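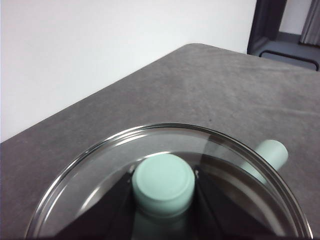 Keeping small things in a glass dish

A wide, shallow glass dish with straight sides is handy on a worktop or desk. Small items stay together and you can see them without tipping everything out.

Wash the dish in warm soapy water and dry it with a lint-free cloth. Leave it 30 minutes before filling. Lay long items flat if they fit and stand short ones on end. Anything that pokes out over the rim is easily knocked, so move it to a deeper jar.

Glass can scratch a soft or painted top. Stick 2 felt pads underneath, or use a thin cork mat. Wipe the rim once a week, as dust collects there first.

Marleny Castaño

Related tips
Getting labels off jars
Lining a shallow drawer
Cleaning cloudy glass
What to sort out in February

© Hiltow Household Pages | Contact | Back to top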